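Folding and Storing Donated T-Shirts: A Short Study
Course project report, June

1. Background

The campus clothing exchange takes in used clothes at the end of the school year and gives them out again in the fall. Most of what comes in is T-shirts. They used to go into the bins however they arrived, and by the fall many of them had set creases and had to be ironed or put aside. Our project looked at how the shirts should be folded and stored so that they come out in a state where somebody would want to take them.

We had 300 shirts to work with. They came from two collection points, the Dinell dorm and the Verkivik building. Sweatshirts, tank tops and anything with buttons were left out.

2. The table

The folding was done on a large table with a brown surface marked into a grid with blue tape. The grid helps in two ways. The shirt can be lined up so that the collar sits on one of the lengthwise lines, and a crooked fold shows up right away against the tape. We tried an unmarked table first, and the folded shirts came out in different widths, which made the stacks lean.

3. Shirts with large prints

Printed shirts needed their own rule. Many of them have a graphic across most of the chest, like the cream one with the motorcycle and "RIDE LIKE THE WIND" on it. If a sleeve is pulled over the chest and left there in a bunch, the fabric over the print wrinkles, and a thick print can take on a crease of its own. 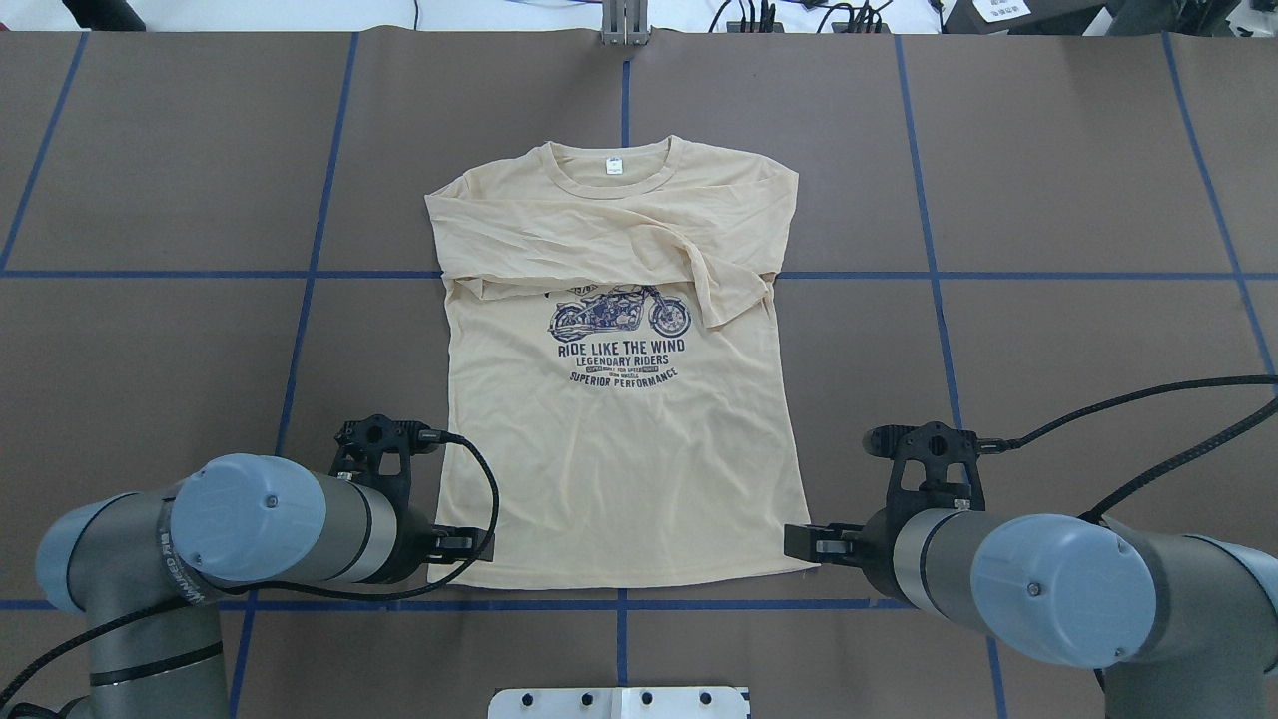

For these shirts we settled on smoothing the body from the collar down to the hem before any fold is made. The shirt is then turned face down, the sides are brought in to the middle of the back, the sleeves are laid flat along the sides, and the hem is brought up to the collar. The print ends up on the outside with no side fold across its middle. A very wide print still gets bent at the edges. We did not find a way around that with the bins we had.

4. Plain shirts

Plain shirts can be folded either way up. The trouble with them was the fabric. Thin cotton shifts while it is being folded, and the bottom edge tends to bunch even when the sides are straight. Pulling the edge out by hand before the last fold fixed most of these. Soft shirts that had been washed many times were the slowest ones to do.

5. Storage

We compared two ways of filling the bins. In the Tomić method, named after the old handbook we found it in, the shirts are stacked flat. In the other they stand on edge in a row, like files. Flat stacks hold more shirts, but people looking for a size pull from the middle and the whole stack has to be redone. Standing rows hold fewer, and the folds have to be firm or the shirts slump — this was the main problem with the thin ones. 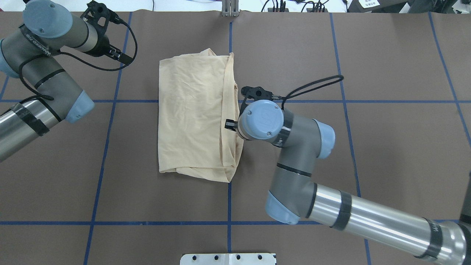
Senad Berisha disagreed with our first draft on this point and wrote that thin shirts should not be made to stand at all. In his view they should be rolled and kept in a shallow bin by themselves, with the size on a tag at the front. He also thought we were too strict about straight edges, as a shirt with a slightly uneven hem opens up just as well in the fall.

We agree with the first part and have changed the recommendation below. On the edges we are still split.

6. Recommendations

Printed shirts: fold with the print outward and store on edge.
Plain shirts of heavier cotton: fold either way up and store on edge.
Thin shirts: roll and keep in a separate shallow bin.
Tape a grid on any table used for folding.

The Ramier storage room has space for 400 shirts stored this way if the lower shelves are cleared.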